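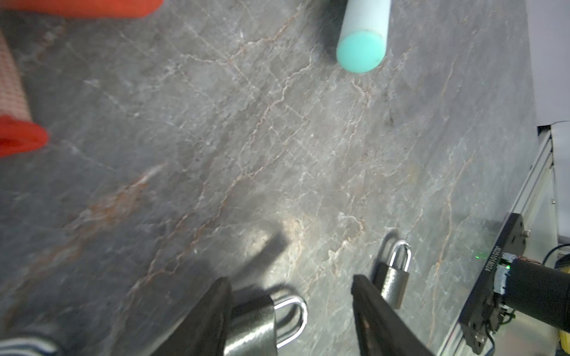
*Figure 1. Two padlocks of different sizes on a marble tabletop.*

**Unit 6: Padlocks in Shared Storage**
Course notes, Facilities Practice, Prendgate Institute
Prepared by Hadi Chidiac. January 2022

These notes accompany the practical session and should be read before it. Students who missed Unit 5 (hinges and hasps) are advised to review the handout from Ayuba Agyeman first.

## 6.1 Terms

The *body* is the block that holds the locking mechanism. The *shackle* is the curved bar that passes through the hasp or chain. In Figure 1 both locks have silver bodies and U-shaped or similar polished shackles, and the one in the foreground is the larger of the two.

*Clearance* is the open space inside the shackle. It is measured in two directions, vertical and horizontal, and both values are to be entered on the worksheet. The thickness of the shackle bar is recorded separately.

## 6.2 Choosing a size

A padlock is selected to suit the opening it must pass through. A shackle that is too thick will not enter the hasp. One that is much too thin leaves slack, and slack gives room for a pry bar. Where two locks fit equally well, the Institute's practice is to choose the one with less exposed shackle.

Body size alone is a poor guide to strength. A large body may carry a modest mechanism, and appearance says little about the metal underneath a brushed or polished finish.

## 6.3 Keys and records

The Sakley building has 170 lockers under a single register. Each entry gives the locker number, the key number and the name of the current holder. Key numbers are never written on the lock itself. Spare keys are held at the front office and are signed out for a single day.

A lock found open and unattended is to be brought to the office – it should not be closed where it lies, as the key may be inside the locker.

## 6.4 Care

Wipe the shackle with a dry cloth before inspection. Graphite powder is used in the keyway; household oil collects dust and is not permitted on Institute locks. Outdoor locks are inspected every 6 weeks.

## 6.5 Before the session

Read pages 1 to 21 of the Clostby reader. Bring a ruler marked in millimeters and a copy of the worksheet. Completed worksheets are returned to Mr. Chidiac in the Agbeko Room at the end of the session.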